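Buying for the Next Three Years: a Talk with the Planning Manager at Promano

27 Aug 2026

Promano prepares and repairs cable sets for small device makers. The company has 58 workstations and, until last year, no automation at all. We met the planning manager in the Ocampo building to ask how a company of this size decides what to buy, and when.

The first answer was about money, but not about the price of a robot. "The arm is the easy line in the budget," the manager told us. "You ask for an offer, you receive a number, you write it down. The difficult lines are the ones which the seller does not put in the offer." Under this name the manager understands fixtures, spare grippers, training hours and the floor space that must stay free around the cell.

In the first plan, made in December, these lines were almost absent. The management sent the plan back with one question: which task do you want to automate? "I was a little offended," the manager remembers. "Then I saw that I could not answer it in one sentence."

So the team made a list of all handling tasks, and it came to 193 entries. Many were small things, for example to turn a connector before it is inspected, or to separate two cables which lie one over the other. Each entry received a mark for how often it is done and a second mark for how much the part bends. The second mark was the important one.

"A box stays a box," the manager said. "A cable is different every time you touch it. One hand holds the end, the other hand must already know where the rest will go. Our people do this without thinking, and for this reason we never wrote it down."
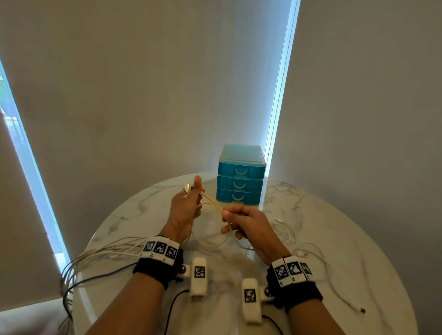

Handling a thin yellow cable with two hands, one at the end and one at the loop.

Three suppliers were invited. Brillitis offered a complete cell with a service contract, and Cerneo offered single arms with a monthly rent. The third withdrew after it received the sample parts. Promano decided to rent from Cerneo first, with the right to buy later. "Renting is more expensive if you keep the machine for long," the manager admits. "But I can give it back. I prefer to pay for this."

The budget has also a reserve of 3,000 dollars for grippers only. I asked if this is enough. "No," was the quick answer. "It is enough for the first mistake. For the second one I must go and explain myself, and I find this healthy."

What about the people at the workstations? No position is cancelled in the plan, and two operators take part in every supplier meeting. It was one of them who asked Cerneo how the arm would find the end of a cable when it is under another one. The supplier needed a week to reply, and the reply changed the order: the first arm will only take cables which are already laid in a tray.

For other companies which begin now, the manager suggests to visit a site where the same machine is in daily use, and to go there without the seller. "Ask what is in the cupboard," the manager said. "There you find the parts they bought and do not use."

The first arm from Cerneo should start in December. The decision about a second one is planned for the following budget round.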